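Drip lateral at the far end gets almost no water. Is it the filter, the pressure regulator or the slope?

Posted by brackenrow in Irrigation and Water

Hello to all. I have a vegetable plot with 14 drip lines, all fed from one header pipe. The water comes from a tank of 2000 liters which stands on blocks at the top of the plot, and a small Treltus pump pushes it through a screen filter, then a pressure regulator, then the header. In spring everything was even. Now the last three lines, at the lower end, give only a few drops, while the first ones make puddles.

What I did already: I cleaned the screen filter two times, I opened the ends of the weak lines and let them run, and I looked along the header for leaks. I did not find any. The emitters are the simple type, not pressure compensating. I do not have a pressure gauge at the header and I would prefer not to buy many parts before I understand the reason.

My neighbor says that the pump is too weak and I must change it for a Brirari. But it is the same pump as in spring, so I am not convinced.
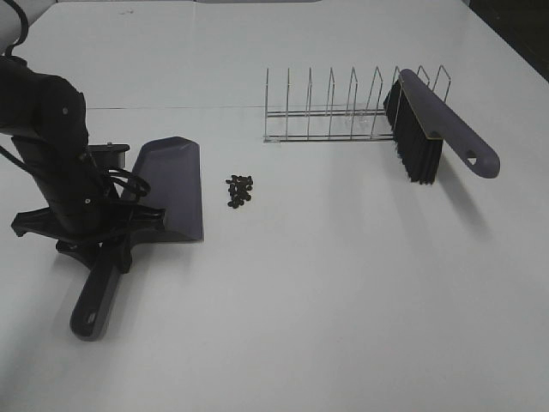 Marama Faulkner
Your neighbor may be right in the end, but please measure first. A gauge costs less than a pump. Put one after the regulator and another at the far end of the header, and read both while all lines are running. If the first gauge is normal and the second is low, the loss is inside the header. If both are low, look at the pump, the filter or the regulator.

The lower end should normally have a little more pressure than the upper end, so the slope is not your problem. I suspect dirt or slime in the header itself. You flushed the weak lines, but you did not write that you flushed the header. Take off the end cap, close all the lines if they have valves, and let the water run until it is clear. In my garden this took 11 minutes and the first water was brown like tea.

Please check also if the header has a kink where it turns. With soft pipe this happens in warm weather, and under leaves it is difficult to see.

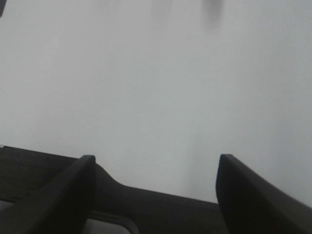 Lower valley, October

I had the same trouble with 19 lines on an Entili header. For me it was the regulator. It was made for a bigger flow than my pump gives, and some grit was stuck inside it. I took it apart, rinsed it, put it back, and the last lines came alive again. Look at the arrow on the body when you put it back, I mounted mine the wrong way the first time and lost an evening.

If you cannot find the fault, divide the plot in two zones with a valve for each and water one after the other. It takes longer but the pump has less work.

posted by fennside

tomasz_k
get a bigger pump. I have Fitano and no problems

brackenrow
Thank you for the answers. I will flush the header tomorrow morning before the sun is strong, and I have ordered two gauges. My lines do have small valves, so closing them is easy. I will write the readings when I have them.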